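Oct 9, 2024

**To:** Krishnamoorthy Reddy, Nernine Fund
**From:** Bhavana Kaimal, Wollent Reading Rooms
**Subject:** Progress on the evening reading rooms, second report

Dear Mr. Reddy,

I am sending you the second report for this grant. I try to keep it short, as you asked after the first one.

**What is done**

The two rooms are now both open in the evenings. The room on the ground floor opened as planned. The upstairs one opened 16 days late, and the reason was the electrical inspection, which we had to book two times. The first inspector came but he did not have the correct form for a public building.

We have lent 1,492 books in this period. In the period before it was 947. The biggest part of the growth is picture books and easy readers, which parents take home for the smaller children. The shelf for teenagers is still weak and Satish Nair is preparing a new list for it together with the school librarian.

We started the reading aloud hour for families in the ground floor room. Bastien Pruvost leads it in French every second week and Yamuna Varma leads it in Malayalam in the other weeks. The Malayalam hour is more full. Some grandparents now come without the children, and we are happy to have them.

**What is not done**

The catalog is behind. We moved the old card records into the Novitz program, but it did not accept the authors with only one name, and these records must be typed again by hand. Yamuna has finished the letters A to K. I expect the rest to be ready in December.

We also did not buy the second book cart. The price went up after we made the budget, and the first cart is enough if both rooms are not returning books at the same hour. I would like to ask your permission to move this money to the teenage shelf. The amount is small, but it is between two budget lines, so I understand that I need your written agreement.

**Money**

The spending is inside the budget in all lines except repairs. There we paid for a new lock on the side door, and I attach the bill. Salaries and rent are exactly as planned.

**Next period**

- Finish the catalog and print the new shelf labels
- Buy the teenage books, if you agree with the change above
- Train eight new evening helpers, four for each room
- Send the parent survey in three languages

If you wish to visit, the best time is the family hour, and Satish can meet you at the station. Please tell me also if the next report must use the new form, I have only the old one.

With kind regards,
Bhavana Kaimal 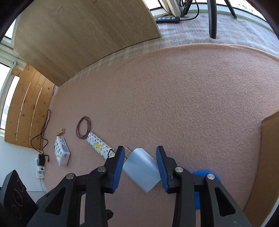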